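Registro de objetos perdidos del centro comunitario Nesodard, en Undham. Versión publicada el 27 de diciembre de 2020.

Este repositorio contiene las fichas de entrada y salida de objetos olvidados en las salas del centro, junto con la guía que usamos para rellenarlas. Los datos se pasaron del cuaderno de recepción a CSV y se revisaron a mano. Se publican para que otros centros puedan copiar el formato o adaptar las categorías.

## Contenido

- `fichas.csv`: una fila por objeto registrado.
- `categorias.csv`: lista cerrada de categorías, con su definición.
- `salas.csv`: nombre de cada sala y código abreviado.
- `guia_recepcion.md`: instrucciones para el personal del mostrador.
- `cambios.md`: historial de correcciones.

El fichero principal tiene 200 filas y 13 columnas. La codificación es UTF-8 y el separador es el punto y coma, porque el campo de descripción lleva comas con frecuencia.

## Campos principales

| Campo | Tipo | Notas |
|---|---|---|
| `id` | texto | No se reutiliza, aunque la ficha se anule |
| `entrada` | fecha | Día en que llega al mostrador |
| `sala` | código | Vacío si se encontró en un pasillo |
| `categoria` | código | Véase la sección siguiente |
| `descripcion` | texto libre | En español o en inglés |
| `bolsa` | sí/no | Si el objeto se guardó embolsado |
| `salida` | fecha | Vacío si sigue en depósito |
| `destino` | código | `DEV`, `DON` o `REC` |

Los demás campos son de uso interno y se explican en la guía.

## Categorías

La primera lista la hizo Clodagh Mac Giolla a partir del cuaderno. Tenía demasiadas entradas para ropa y ninguna para correas, cables o fundas, que acababan repartidos entre «accesorios» y «otros». La lista actual separa el textil (`TEX`), los complementos (`COM`), lo electrónico (`ELE`), el papel (`PAP`) y los conjuntos (`CON`).

Un conjunto es todo lo que aparece junto y conviene devolver junto: un estuche con lápices, una bolsa con un jersey y un cuaderno. Se registra con un solo `id`. Si después se reclama solo una parte, se abre una ficha nueva y se anota el `id` de origen en `descripcion`.
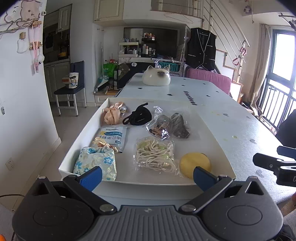 La duda más habitual es entre `COM` y `TEX`. Una bufanda es `TEX`; un cinturón es `COM` aunque sea de tela. Los paraguas van a `COM`. Nikau Rewi propuso una categoría propia para ellos y la descartamos – había muy pocos en el cuaderno.

## Cómo se redacta la descripción

Color primero, luego el tipo de objeto y después cualquier detalle que ayude a reconocerlo. No se anotan nombres, teléfonos ni direcciones, aunque figuren en una etiqueta. Esos datos se apuntan en una hoja aparte que no forma parte del repositorio.

Ejemplos válidos:

```
guante gris, mano izquierda, puño elástico
funda negra, cremallera rota
cuaderno verde, tapa dura, sin usar
```

No se registran valoraciones («bonito», «caro») ni suposiciones sobre el dueño. Las fichas antiguas que las llevaban se corrigieron, y el texto original no se conserva.

## Salas

Los códigos de sala siguen el plano del edificio. La sala Prendergast (`PRE`) y la sala Nurkard (`NUR`) compartieron código en el cuaderno hasta enero; Bronwyn Ngata las separó comparando las fichas con el calendario de actividades. En 13 fichas no fue posible decidir y el campo quedó como `PRE/NUR`. Conviene filtrarlas antes de hacer recuentos por sala.

Cuando un objeto aparece sobre una mesa, se anota la sala y no la mesa. Los muebles cambian de sitio a menudo y el dato deja de servir enseguida.
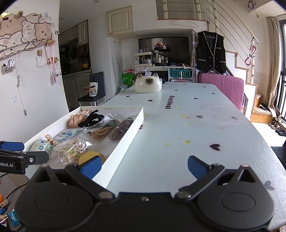
*Mesa larga de superficie clara, con corazones negros, puntos amarillos y la palabra «Heartbeat».*

## Limitaciones

- Solo consta lo que alguien llevó al mostrador.
- La fecha de entrada puede ser posterior a la de la pérdida.
- Las llaves y la documentación personal se entregan por otra vía y no aparecen.
- El código `REC` mezcla reciclaje y desecho. No hay forma de separarlos en las fichas anteriores a la guía.

## Mantenimiento

Leonie Bolger revisa las fichas nuevas y Ruby-Lee Halliday prepara las exportaciones. Para avisar de un error, abrid una incidencia con el `id` de la ficha y el campo afectado. Las reclamaciones de objetos se atienden únicamente en recepción.

## Licencia

Datos y guía: CC BY 4.0. Se cita como «Registro de objetos perdidos, Nesodard, Undham».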